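Skurnska layout

Skurnska layout, also just "laying out" or (older) Bundska sorting. A way of sorting and showing small costume bracelets by spreading them on a striped bed cover instead of a tray or board. Named after Skurnska, the village where it was first written down. Done at home mostly, on a made bed, by children and by people who string beads as a hobby.

Background

Bead bracelets have been strung at home in the Skurnska area for a long time, glass first, then acrylic once that got cheap. Winter work, kitchen table. The sorting was done on the bed as the table was needed for supper. Ulla Kauppinen, a schoolteacher, described the habit in a short booklet on local handwork and gave it the name now used. Her booklet lists 57 bracelet patterns, most with no name beyond the main color. A second printing added two more for a total of 59.

Bundska, the next village over, claims the custom too. The Bundska version uses a plain border all round and starts from the pillow end. Kauppinen treats them as the same thing.

The cloth

Wide stripes running the length of the bed. Green, light blue, white, a beige or pale yellow and some kind of orange are usual. Small motifs are scattered on top, crosses and stars or snowflakes, and these serve as rough markers when the bracelets go down. One motif, one bracelet, if there is room. Flat cloth is prefered to a quilt, beads roll into the dips.

White bands matter most. Clear and pale beads are hard to judge on a strong color, so they get checked against white and then moved. Dark beads go the other way, lost on navy or maroon, fine on light blue. 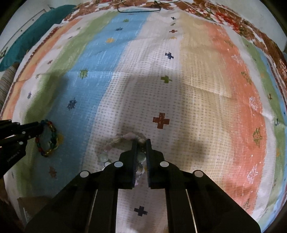

Types of bracelet

Round bead, one size. The commonest. Either two colors alternating or a single color with clear beads between. Pink and clear is a children's favorite and takes up more of most collections than anyone plans for.

Round bead, mixed. Leftovers, basically. Blue, green, amber, red, brown in whatever order the cup gave them. Kauppinen calls these "end of the box" and says they are the ones people keep.

Chain link. Open links in bright colors hooked one into the next, no cord. Easy to lengthen. Stands up in a loop by itself, so it photographs well, but tends to catch on a woven cloth.

Tasseled. A bead bracelet with a tuft, fluffy knot or tassel where the cord is tied. Hides the knot. Sheds.

Cord and repair

Elastic cord is normal now, waxed thread before. Trineo cord is the one usualy sold locally, on small spools, in clear and white. Cord goes slack with wear and should be changed when gaps show between beads. To restring: cut at the knot over a bowl, keep the order on a strip of tape, thread through, surgeon's knot, pull the knot inside the nearest bead with a wide hole. A drop of glue is optional. Too much glue stiffens the cord and it snaps there next.
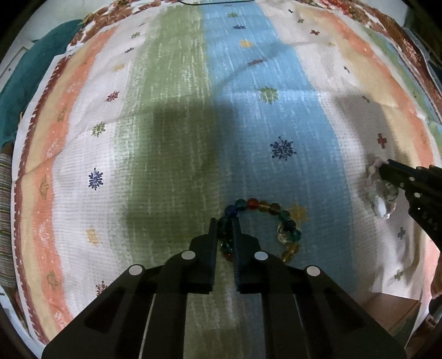 Order of laying

Varies by household. The common order is light to dark from left to right, with mixed bracelets held back to the end and placed wherever there's space. Each one is set down as an open loop, not stacked. Some lay by cord length instead, smallest nearest the edge. In Bundska the chain links go in a row of their own.

A full layout on a single bed takes an evening. Smaller ones, 10 bracelets or fewer, are done before school and put away again.

Storage

Jars, tins, a towel rail, an old paper roll. Jars tangle the tassels. Chain links are kept apart from elastic ones so they don't snag. Sunlight fades pink beads first, then the pale ambers.

Collections

The Agarwal collection is the largest recorded, 2,358 bracelets, nearly all homemade and stored by color in shallow drawers. Part of it is laid out each May on a row of beds in the old Skurnska school. Visitors may handle the chain-link ones. Elastic pieces stay on the cloth.

See also

Bead stringing
Bed cover
Friendship bracelet
Bundska weaving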